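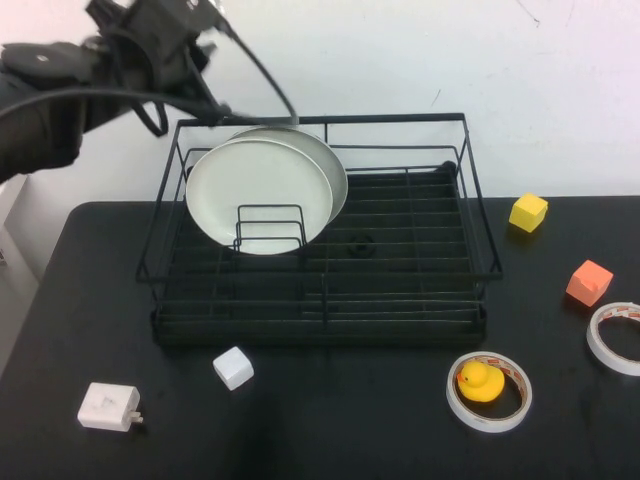 Chapter 2: Cables, and Other Moving Parts

The cell at Warham has one arm, one dish rack and, on most mornings, one argument. Hatem Zerouali blames the gripper. Villads Kjærgaard blames the cable, and he has the repair log on his side.

A cable that loops clear of the arm at rest may snag the rack's top rail at full reach. Before you touch the software, switch off the drive power and trace each cable from base to wrist by hand. Look for flat spots, shiny patches and ties pulled tight by someone in a hurry. At Warham the wrist cable is replaced every 3000 cycles, a figure arrived at by ignoring it once.

We begin with slack: how much to leave, and where.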